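The case for the cast-iron pan as a family heirloom has always rested on somebody's grandmother. I've read 26 old household manuals this spring, most of them printed before gas ranges, and the grandmothers in them seem to have complained about iron all day long. It rusted. It made the sauce gray. One writer wanted hers replaced with enamel the moment her husband could be talked into it.

So I am wary when Traian Grecu, whose newsletter I otherwise like, tells us that cooks in 1880 "understood seasoning." Where does he get this? He cites a single recipe for corn bread, and all it says is to grease the pan well – the same thing it would say for tin.
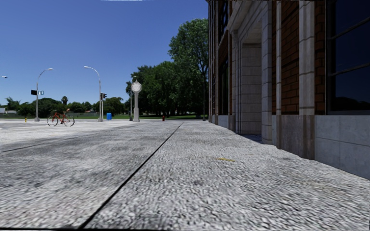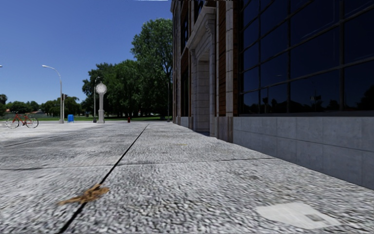 Waraporn Ongart has a better argument, that iron holds its heat when a cold steak lands on it. Fine. A thick steel pan does that too, and I can lift mine with one hand. What I don't accept is the leap from "this works" to "this is how it was always done." The manuals I read mention a seasoned surface 3 times, and two of those are warnings about a rancid smell.

Keep your skillet if you like it. I have one from a shop in Urthorpe and use it for potatoes. But I'd want to see a page number before I paid extra for the history.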